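Trays, again

Quick one tonight because I have to be up early and the dishwasher is making the noise again.

So the tool drawer. Anyone who's been reading since the move knows about the tool drawer. Second one down, left of the stove, in a kitchen, which is already wrong. When we got the keys I dumped everything in there "for now" and for now lasted until September. Tape measure, picture hooks, a bag of Allen keys from every piece of furniture I have ever owned, dead batteries, live batteries, dead batteries pretending to be live batteries. Screwdrivers at the bottom, always. You'd pull it open and it would go 3 inches and stop because something had stood up inside.

I finally lost it over a cabinet hinge. One screw. Thirty seconds of work. Spent the better part of an evening digging, found the good flathead, needed a Phillips, found a Phillips, wrong size, went back in, drawer jammed. Shut it on my thumb. Left the hinge hanging and ate cereal standing up.

Next morning I texted Na-rae Shim, who has the tidiest house of anyone I know and will not make you feel bad about yours, and she wrote back one word. Trays.

I said I had trays. She said no, you have boxes with lids. Fair. I do have boxes with lids. I have lids without boxes too.

Her thing goes like this. Anything you grab more than once a week lives in an open tray, by itself or nearly. Low sides. Bright color, because you want to spot it from across the room. You carry the tray to the job, you do the job, the tool goes back in the tray before you stand up. The tray goes home. If the tray starts filling up with stuff that isn't the tool, tip it out. She's been doing it for years and she has never once, to my knowledge, bought a second tape measure. I own 5.

I was sceptical. It sounded like one more thing to put away. And open trays collect junk, I know they do, I've seen what happened to the one by the front door (coins, a button, somebody's earring, a receipt from Galindo for paint we didn't like).

But okay. Emptied the drawer onto a towel on the floor. All of it. Took way longer than I thought and the cat got involved. Piles: keep, toss, what is this. The what is this pile was the biggest. There was a bag of little plastic feet from the old Trilberg shelf, which we left behind two apartments ago. Feet for a shelf I don't have. Kept them for a week anyway, then threw them out when I was in a mood.

The screwdrivers were the surprise. I really thought I had two. I had a whole family of them, half of them chewed up from being used as paint can openers and once, I'm sorry to say, as a chisel. Crisóforo Tapia from downstairs came by to return our ladder and picked through them like he was at a yard sale. He put three aside, said these are good, and the rest he sort of looked at with pity. Took one home to regrind the tip. Haven't seen it since, that's fine.

His other advice was to get a decent handle. Something fat enough that it doesn't spin in your palm, in a color you can't lose. Every gray or black handled thing I've owned has vanished into a toolbag or down behind a radiator. So now I go for orange when there's a choice. Orange or red, don't care if they match.

Trays themselves. I looked at the Cetier ones and they're lovely but deep, and deep is how we got here. What you want is shallow with a rim you can hook your fingers under. Sides that lean out a bit so your hand gets in. Plastic, so you can rinse it. A screwdriver can lean up on the side and stick out and that's good, you grab it without fishing.
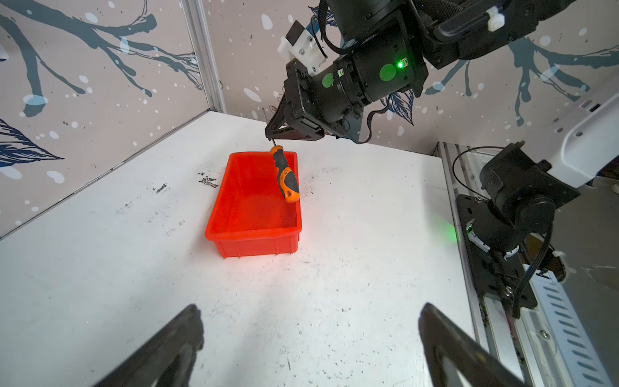
And one tool per tray is plenty. I know it looks silly. I put three things in the first one and within days it was a drawer again, just smaller and with no lid to hide it.

Other bit, and this one's mine, not Na-rae's: do it on a pale surface. Dropped screws show up. Yes, so does every scuff and speck, and I've made my peace with that, white tops get marked and a wipe with a damp cloth does most of it. The dark smudges want baking soda. Some of them want you to stop looking.

Still to do:
the batteries (ugh)
labels, maybe, probably not
something for the Allen keys, which don't fit any system known to man
hinge

Yeah the hinge is still hanging. I know where the screwdriver is though. Ciro asked me for it at dinner and I pointed at it without getting up, and he went and got it and tightened the wobbly chair, and then he left it on teh windowsill. So we'll be having a talk about the putting back part.

Dishwasher's stopped. Either it's done or it's broken. Going to look.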